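Skatdale Tool Library News
October 11, 2025

Fall hours, the new loan rules, and how to look after a wood tabletop

The library moved to its fall schedule this week. We are open from 10 to 2 on our usual open days, and the late opening is gone until spring. Returns can still go in the drop box by the side door, but only hand tools. Please don't leave anything with a motor in there. If you have a power tool due back and can't make it during open hours, call the desk and we will extend the loan.

The loan period for most items is now two weeks. It used to be one week for power tools and three for everything else, and people kept mixing them up. The pressure washer, the tile saw and both carpet cleaners stay on a three-day loan through the end of the year. Late fees have not changed.

We now have 235 items on the shelves that can be reserved online. The rest have to be borrowed in person, mostly older hand planes and clamps that were never given a tag. Holger Granström is working through those on his open shifts and hopes to have the clamps done by winter.

Caring for a tabletop

Questions about tables come to the desk more than any other kind, especially at this time of year when people are getting ready for guests. Holger ran the refinishing class again this month and these are his notes, tidied up a little.

Start by finding out what finish you have. Put a drop of denatured alcohol on the underside, where it won't show, and wait a minute. If the finish goes soft or sticky, it is probably shellac. If nothing happens, try a drop of lacquer thinner in another spot. Lacquer will soften. Varnish and polyurethane will mostly stay put, or may wrinkle a bit. Open a window when you do this, and keep both liquids away from the stove and the pilot light on the water heater.

Next, clean it. A lot of tables that look worn out are only dirty. Use a few drops of dish soap in warm water, wring the cloth out well, and wipe with the grain. Dry it right away with a second cloth. If there is a buildup of old polish, mineral spirits on a rag will take it off. Hang the rag outside to dry flat before you throw it away. Rags with oil finish on them are a more serious matter and should go into a metal can with water and a tight lid, because they can catch fire on their own.

Look at it again after cleaning. White rings are usually moisture in the finish and often come out with gentle heat or a little paste wax on very fine steel wool. Dark rings have gone down into the wood. Those need sanding or oxalic acid, and you may decide to live with them.

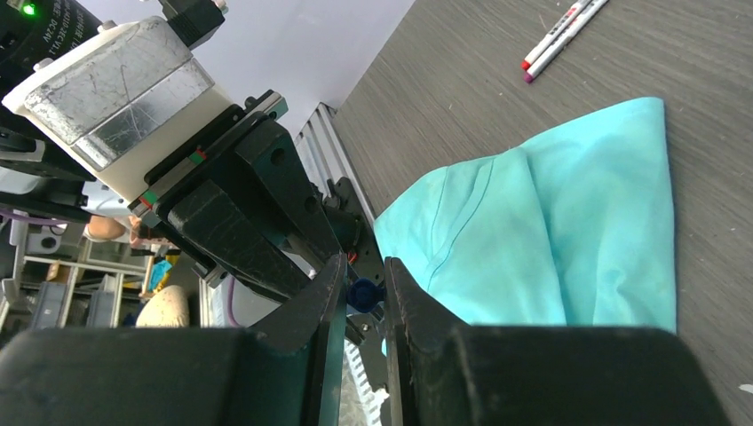

Gray wood-grain tabletop.

If the top is veneer, go easy. Look at the edge and at the underside. When the grain on top doesn't match the grain below, or the pattern repeats every foot or so, you are probably not looking at a solid board. Some tops are a printed surface with no wood on the outside at all. Those can't be sanded or stained. Clean them with soap and water, and fill deep scratches with a wax stick in the closest color.

For solid wood, start sanding at 80 grit only if the finish is thick or the top is badly marked. Most tables can start at 120. Go to 150, then 180, and stop there if you plan to stain. Going finer closes up the surface and the stain comes out pale and patchy. Vacuum between grits, and wipe with a cloth dampened with mineral spirits before you put anything on.

Ghislain Simard, who took the class in the spring and again this fall, asked us to pass on that he skipped the wiping step the first time. He had to sand the whole top again. His table is cherry and he left it without stain. Cherry darkens a good deal in its first year, so move the lamps and bowls now and then or you will get light patches underneath them.

On finishes, Holger still recommends wiping varnish for a table that gets used every day. Put on three or four thin coats, with a light sanding at 320 between each. Let every coat dry overnight, longer if the basement is damp. Oil looks good and is easy to repair, but it needs a new coat once or twice a year and won't stand up to a wet glass left on it all evening. Water-based polyurethane dries fast and stays clear. It also raises the grain, so expect the first coat to feel rough.

Wait a full week before you put a tablecloth on a newly finished top, and longer if you can. Two people in the class had cloth stick to theirs last year. One of them managed to wax out the marks. The other started over.

What we have to lend for this kind of work: four random orbit sanders, one detail sander, two shop vacuums with the fine dust bag, a set of card scrapers and a burnisher. We sell sanding discs at cost at the desk, 30 cents each, in 80 through 220. We can't lend heat guns to anyone who hasn't taken the short safety talk. It lasts ten minutes and you can ask for it at any open shift.

Old paint

If your table has paint on it and might have been made before 1978, test it for lead before you sand. We keep test swabs at the desk. If it comes up positive, please don't use our sanders or vacuums on it. The dust stays in the machines and the next person takes it home.

Other news

The band saw is back from repair. The lower guide was worn and has been replaced. It stays in the shop and can be used during open hours by anyone who has done the orientation.

Still missing: one 24-inch level, yellow, and the long bit from the auger set. Check your garage. There is no fee if they come back this month.

The blade sharpening day brought in 200 dollars in donations, which will go toward a second dust hose and new belts. Thanks to everyone who waited in line. Kitchen knives took up most of the time, so next time we will run a separate table for them and keep the other one for chisels and plane irons.

We are looking for someone to take over the Saturday-morning style kids' birdhouse session when it starts up again in spring. The kits are already cut. You need to be comfortable with small hammers and noise. Leave your name at the desk or speak to Holger.

Wanted for the shelves: bar clamps of any length, a working hand-crank drill, moving blankets, and a stepladder no taller than six feet. We have plenty of claw hammers and can't take any more.

The next refinishing class is full, but there is a waiting list on the clipboard by the door. Bring a small piece to work on, such as a stool or a drawer front. Full-size tables don't fit through the shop door with the bench where it is now.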